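Prosudby Household Medicine Label Corpus: Data Card
April, Bednarek Language Archive
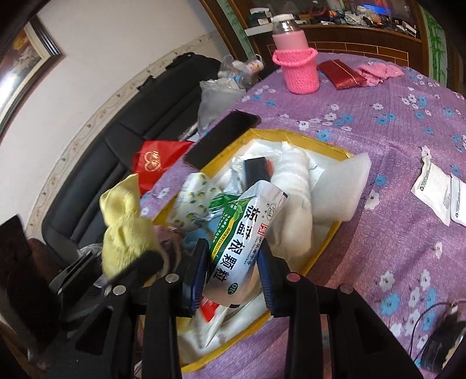
The corpus contains 1561 transcribed labels and leaflets from medicines sold without a prescription. It was compiled to support the study of how dosing instructions are worded for the general public. Each record holds the full text of one label, its language, the form of the product (tablet, granules, syrup or cream) and the year of transcription.

Contents

The records are divided into three parts. The Kadia part holds labels gathered from town pharmacies. The Bundley part holds leaflets donated by households. A smaller set of 200 records was transcribed twice, by separate readers, and is kept for checking agreement between them.

Transcription rules

Spelling and punctuation are kept as printed, including errors. Line breaks are marked with a single slash. Text that could not be read is replaced by three question marks. Batch numbers and expiry dates are left out. Leaflets longer than 600 words are stored in two files with a shared record number.

Known limits

Syrups for children are underrepresented. Labels printed before the present pharmacy rules came into force use older warning phrases, and these should be studied separately. Translations into English are working versions and have not been reviewed by a pharmacist. The corpus must not be used as a source of medical advice.

Access

The files may be used for teaching and research. Requests for more than 500 records at a time should be made in writing to the archive.

Contact the archive | Copyright Bednarek Language Archive | Back to top
Shares: 6 | Comments: 2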